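Notebook - Kalteto bench, bun task
17 October 2024

Carried on with the steamer set. Target from Okeke is still 2000 usable episodes before we retrain. We stood at 1086 this morning, counting the ones from July that survived the relabelling.

Each episode runs the same way: lid off and on the table, buns moved one at a time from the steamer tray to the plate, lid back on. The operator drives both arms. We log joint positions, gripper width and the head view, and write the task sentence in afterwards. The last bun is the awkward one. The fingers have to go down inside the rim, and the steel wall throws back a reflection of them, so the grip point is hard to judge on the screen.
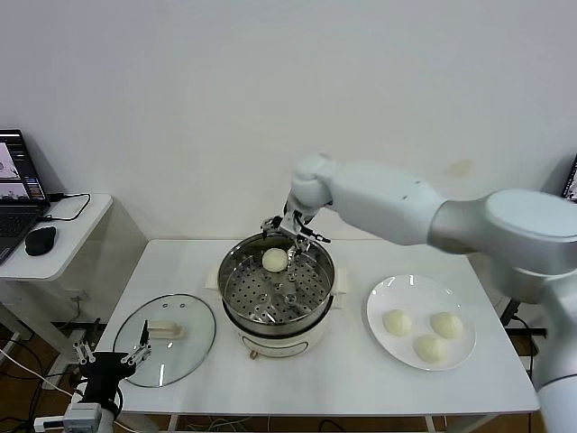
Problems

Two episodes thrown out. In one the gripper closed on the edge of the tray and lifted it. In the other the operator let go too high and the bun rolled off the plate. I kept a third where the first grasp slipped and the second held - recoveries are worth having as long as the label says so.

The Rastis logger dropped the left arm stream once. Restarted it and redid the episode.

Lid position is too regular. It nearly always ends up left of the pot, and the last model clearly learned that. Same for the plate on the right.

To do

- Next block of 12 with plate and lid swapped over.
- Vary the starting number of buns, including one bun only.
- Ask Enex for the softer finger pads. The bare metal marks the buns if the close force goes above the second setting.
- Check head view timestamps against the arm logs before uploading.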